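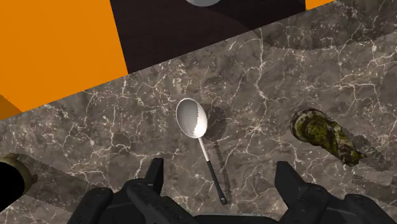

Aurel Vasiliu had been cooking the Thursday lunch at the Dramero community hall for eight years before he wrote a single recipe down. The soups were in his head, and the measures were whatever was in the drawer. A white ladle-like spoon with a black grip is as close as he gets to a standard unit. "One of those per bowl, and a second if they've walked here," he said. "That's the system."

The lunch now feeds more than 193 people in a busy week, most of them retired, and Vasiliu has been asked to train two cooks to take over in January. He finds the training harder than the cooking.

"They want to know how long the onions take," he said. "I say until they're the right colour. Then they want to know which colour."

He learned the work in his aunt's kitchen in Nonar, where barley soup was made on Sunday night and eaten until it ran out. He still makes it that way, with dill and a spoon of sour cream. The hall's regulars didn't take to it at first. Pumpkin was the favourite then, and it still is.

Money is tighter than it was. The last grocery order came to $607, and he has swapped lamb for lentils most weeks. El-Sayed, the greengrocer on the corner, puts aside bruised tomatoes for him on Wednesday afternoons.

Asked what he'll do once he hands over the keys, Vasiliu said he had a fence to paint and a sister in Mevton he hadn't visited properly. He may come in for lunch.

"I'll sit at the back," he said. "I won't say anything about the salt."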